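Plavero clear storage jar, the tall one with the screw lid
Reviewed by Paul, 25/07/2025

I'll admit I bought this jar for pasta. It sat in the cupboard from March onward, doing nothing much, until the afternoon I got fed up with the cardboard box where all my chargers and little odds and ends go to live, and tipped a good part of it out on the bed (the duvet forgave me).

Well, what a happy surprise! Nearly 5 years of white cables went into the one jar, coiled up and pushed down with my palm, and I can see them all through the side. The plastic is light and the threads are good and deep. My only grumble is the label, which hangs on for dear life.

Still to be sorted, and one jar of cables: 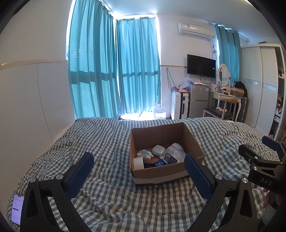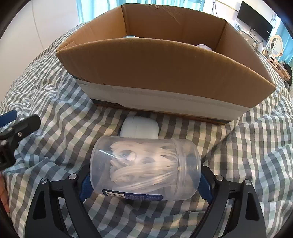
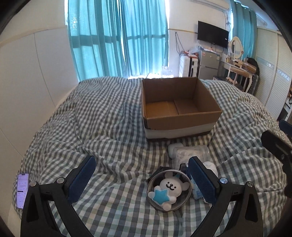

I do wish Plavero made a shorter one for tape and batteries, as the tall shape is a bit of a reach if your hands are big like mine. The Ditness jar I had before was wider, but its lid never sat straight and I gave up on it. I'd buy this one again, and I may well get a second for the pasta.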